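Guía de puesta en marcha del monitor Hulmont
Sección 7. Ajuste de color e instalación del perfil
Revisión: 2022-03-02

El monitor sale de la caja en modo Espiritu, que el folleto llama «color natural». Satura los rojos y aplasta las sombras. Puede que en una tienda con fluorescentes quede bien; para revisar vídeo, cámbielo antes de empezar.

Antes de empezar
Encienda el monitor y déjelo con una imagen en movimiento durante media hora. El menú anuncia «listo para calibrar» mucho antes. No le haga caso.
Baje las persianas y apague las lámparas que den en la pantalla.
Desactive el brillo automático en Menú > Entorno. En algunas unidades vuelve a activarse tras una actualización, así que conviene mirarlo otra vez al terminar.

Ajuste básico
1. Pulse Menú y entre en Imagen > Modo. Elija Usuario 2. El modo Usuario 1 conserva parte del realce de contornos aunque el control marque cero.
2. Ponga Nitidez y Contraste dinámico a cero.
3. Elija el punto blanco D65. Las opciones «cálido» y «frío» no indican ningún valor y sirven de poco.
4. Cargue la carta de grises y suba el nivel de negro hasta distinguir los dos parches más oscuros. Si para lograrlo el fondo se vuelve gris, baje un punto.
5. Guarde y salga. Sin el paso de guardar, el monitor olvida los cambios al apagarse - sin avisar, claro.

Perfil con Fekska
6. Conecte la sonda Premosis directamente al ordenador. Con un concentrador USB las lecturas pueden fallar a mitad del proceso.
7. Abra Fekska, seleccione Usuario 2 y ejecute la medición larga. La corta tarda menos y mide muy pocos rojos oscuros.
8. Guarde el perfil con un nombre que reconozca y reinicie el reproductor.

Nota: el informe final incluye una «puntuación de fidelidad». No explica cómo se calcula. Fíjese en las desviaciones por parche, que sí se pueden comparar entre mediciones.

Precaución: no limpie el panel con alcohol ni apriete la sonda contra él. La ventosa sobra si se inclina un poco la pantalla hacia atrás.

Repetición
El aviso automático salta a las 2.388 horas de uso, cifra que el fabricante no justifica. Nosotros repetimos la medición hasta 3 veces al año, la última en November en las versiones inglesas del calendario de servicio (noviembre en el menú español).

Comprobación a ojo 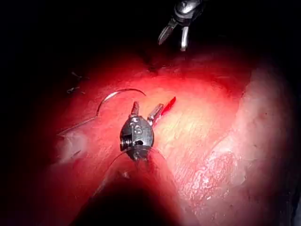 Un perfil correcto sobre el papel todavía puede estropear el material real, de modo que la última prueba se hace con una imagen fija y sin mirar el informe. Ábrala a pantalla completa y alterne entre el perfil nuevo y el modo Espiritu. El tejido rojo debe conservar matices sin convertirse en una mancha uniforme, y los brillos de la articulación metálica no deberían comerse el gris oscuro que los rodea. Mire también los caracteres grabados, algo parecido a «iS», y la punta plateada de la mordaza izquierda: si aparece un halo claro en los bordes, la nitidez sigue activada y hay que volver al paso 2. El vástago, abajo, está desenfocado; no intente corregirlo con los mandos del monitor.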